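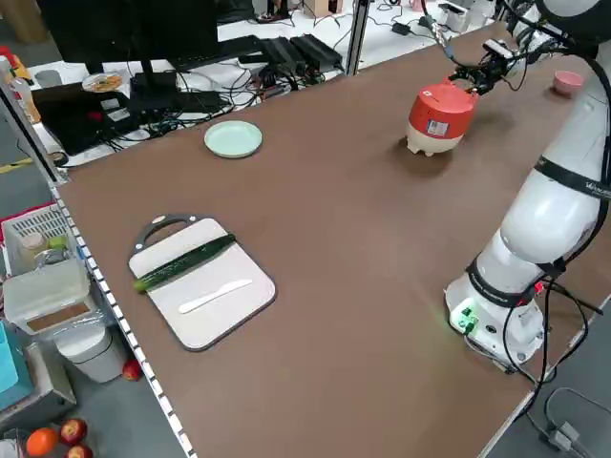 Plastic knife for cucumbers, worth it?
Posted by Stuneson

Somebody swears a plastic knife cuts cucumber as well as steel and spares the board. I doubt it. Mine skids on the skin. Am I missing a trick?

hudel_13
You're not. Peel a strip first so the blade has somewhere to bite, then saw instead of pressing. It still won't do thin slices, whatever the package says.

McIntyre
works fine for me

Greltevby
Fine for what, though? Chunks, maybe. I'd also halve the cucumber before you start. A long one laid corner to corner on the board just rolls. And I don't buy the part about sparing the board.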